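Curnbridge packing cell back in use after cable work

The grocery packing cell at Grerneto's Curnbridge workshop is running again after six days of maintenance, the company said in December. The stop was planned for a change of gripper cable, and technicians used the time to check the joints and reset the arm's home position.

Rania Belkadi, who looks after the cell, said the old cable had started to drop its signal when the wrist turned far to one side. It had been in place for 1094 hours of running time. "We would get a fault, clear it, and get the same fault an hour later," she said.

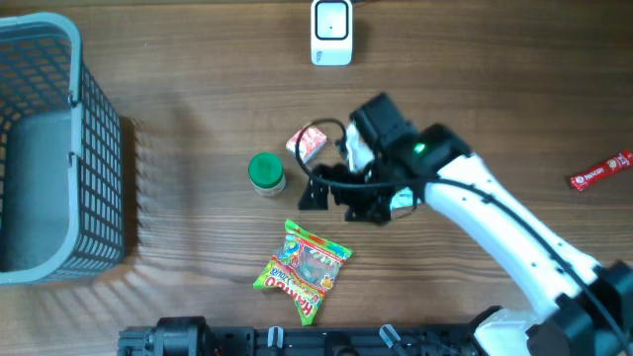
Cable routing took up most of the first two days. Belkadi and technician Oluwaseun Ajayi tried a tighter path before settling on one that leaves more slack at the wrist. The line now follows the top of the arm and swings over the gripper in a wide arc, so the fingers can get down beside something as short as the green-lidded jar without pulling on it. Ajayi said the ties are checked at the start of each shift — a loose one lets the cable rub at the joint.

The grip force was also set again. Bags of candy and small cartons need different settings, and the old values had been carried over from an earlier gripper.

The cell's software, called Tuna, was left as it was. Grerneto plans to look at the cable again after 38 hours of work, then move to a monthly check. A second cell at the Ugwu site is due for the same change.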